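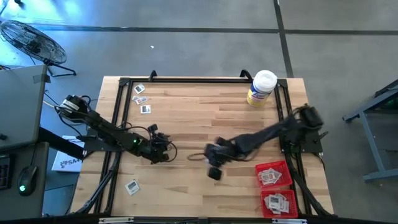 Lorna Catacutan would like the old picture cards kept together by street, even if it makes the sorting slower. Her view was put to the Wollura Local History Room in November, when work resumed on its collection of 2000 small printed cards.

The cards are being sorted into red mesh baskets on the butcher-block table. Those with no street recorded are set aside until the index has been checked. Sorting is expected to take 13 weeks.

Residents who recognize a place or a face are invited to leave a note at the front desk before 7 p.m. Clean, dry hands are required for handling.

Last updated: November

Comments

Daithí Quinlan
Are the Tan Street ones in there? My aunt's shop was at number 10.

Maribeth Padilla
Agree with Lorna, by street please.

This site uses cookies. By continuing to browse you accept our cookie policy.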